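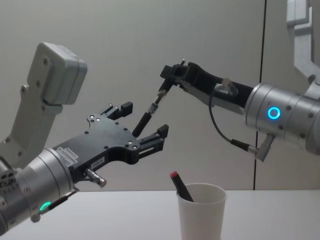
Black marker in mid-handover, white tabletop

Truso Drop-In Rowing Unit
Item no. 2531
Made for Lovham Boats by Lindholm

If you have a canoe, a skiff or a wide dinghy and you've ever wished you could row it with your legs as well as your arms, this is the piece of gear we'd point you to first. The Truso is a sliding seat, a pair of outriggers and a foot stretcher, all on one frame. You set it in the boat, strap it down, and you're sculling! Take it out again and the boat is just as it was, with no holes drilled in anything.

We have been rowing with one since February and it's still the first thing out of the shed. The seat rolls on five-inch... well, see the spec list below, but the slide is long enough for a tall rower to get a full stroke, and it's quiet. Sobia Butt, who runs our demo mornings at the Lovham landing, put it in her old family canoe and went so far up the river that she missed lunch.

Weight: roughly 22 pounds without oars
Frame: welded aluminum tube
Seat: molded, with 2 axles
Foot stretcher: 5 positions, heel cups and wide straps
Oarlocks: plastic, fit standard sculling sleeves
Outriggers: fold in for carrying
Oars: sold separately (see the Sæther sculls page)

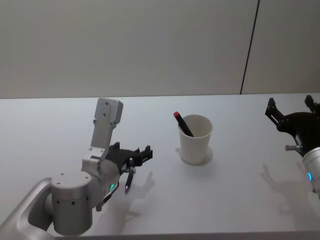
Oarlock height is the setting most people want to play with, and you should, it makes a huge difference to how the boat feels. Spacers snap on above and below each oarlock. Start with them split evenly, row for ten minutes or so, then move one at a time. If your hands scrape your thighs on the way forward, go up. Put the loose pin nuts in something while you work (a plain white paper cup like the one on the table is perfect, and it won't scratch the frame). Once you've found a height you love, write it on a strip of tape on the outrigger so you can get back to it after a friend has had a turn.

Will it fit my boat?
Measure the inside width at the floor where you'd sit, and the outside width at the gunwales. Send us both and we'll tell you. Most open canoes are fine. Very narrow kayaks aren't.

Can I row in chop?
Small stuff, sure. You sit a bit higher than on a fixed seat, so give yourself a few calm outings first.

Care
Rinse after salt water, wipe the tracks with a damp rag, and check the straps before each outing. Replacement wheels and spacers are kept in stock at Lovham.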